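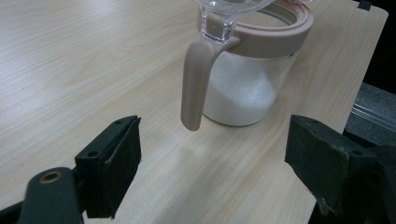

Chapter 4
Salt, Sugar, and Flour: How the Pantry Got Full

Open almost any kitchen cupboard in the country and you will find a white powder or a fine white grain that people once crossed mountains to get. We shake it, scoop it, spill it on the counter and wipe it away without a thought. Yet for most of history, a household that had salt, sugar, and fine white flour all at the same time was a very rich household indeed!

In Chapter 3 we followed fresh food from the field to the market stall, and we saw how quickly it lost its value along the way. Now we turn to the foods that keep. Dry goods changed what people ate, but they also changed how people worked, where they built roads, what they paid in taxes, and how they planned for a hard winter. A family with a full bin in May could plant with some confidence. A family with an empty one had to borrow, and borrowing seed or flour in spring was expensive nearly everywhere.

We begin with salt, the oldest of our three. People need a little of it to live, and they need a great deal more if they want to keep meat and fish through the cold months. Salt can be dug out of the ground, boiled out of spring water, or left behind when the sun dries up a shallow pool of seawater. Each method produced its own kind of town. Mining towns needed timber for props. Boiling towns needed even more timber, this time for fuel, and some of them stripped the hills bare for miles. Coastal towns needed flat land and long dry summers (and a good deal of patience).

Sugar tells a very different story, and parts of it are painful to read. Cane grows only in warm places, it has to be crushed soon after cutting, and the work is brutal. As demand rose in Europe, plantation owners in the Atlantic islands and the Americas met it with the labor of enslaved people. We will spend a full section on this history, using account books, ship records, and the words of people who lived through it. Later in the chapter we look at the sugar beet, an ugly root that happily grows in cool fields and that broke the hold of cane on the world's sweet tooth.

Then comes flour. Grinding grain is ancient, but grinding it very fine and sifting out the bran took time and skill, so white bread stayed on the tables of the wealthy for centuries. The steel roller mill changed that in the 1800s. White flour became cheap, it kept longer than whole meal, and it traveled well by rail. It also lost much of the goodness of the grain, a problem that doctors were slow to understand.

To bring these three stories together, we return throughout the chapter to one place, the market town of Pindthorpe. Its general store, run by the Zieliński family, left behind a wonderful set of ledgers, with 1,903 separate entries covering 13 years of trade. You can watch prices climb after a bad harvest. You can see which families from the nearby village of Nadwood paid in cash and which paid in eggs, and how long the store was willing to wait. Ledgers look dull at first glance, but give them an hour and they start to feel like gossip.

As you read, keep an eye on containers. A dry good is only as useful as the thing that keeps it dry. Salt cakes in damp air, sugar hardens, and flour draws weevils and mice. Barrels, crocks, sacks, tins, and glass jars each solved part of the problem, and each one changed how much a family could afford to buy at once.

Key terms in this chapter
brine
bran
dry goods
ledger
refining
roller mill
staple

Before you read
Choose one dry food that your household uses every week. Find out where it was grown or made, and how far it traveled to reach you. If the package doesn't say, write down what it does say. Bring your notes to class, as you will need them for the mapping activity at the end of Section 1.

Section 1
White Gold: Salt Before the Railroad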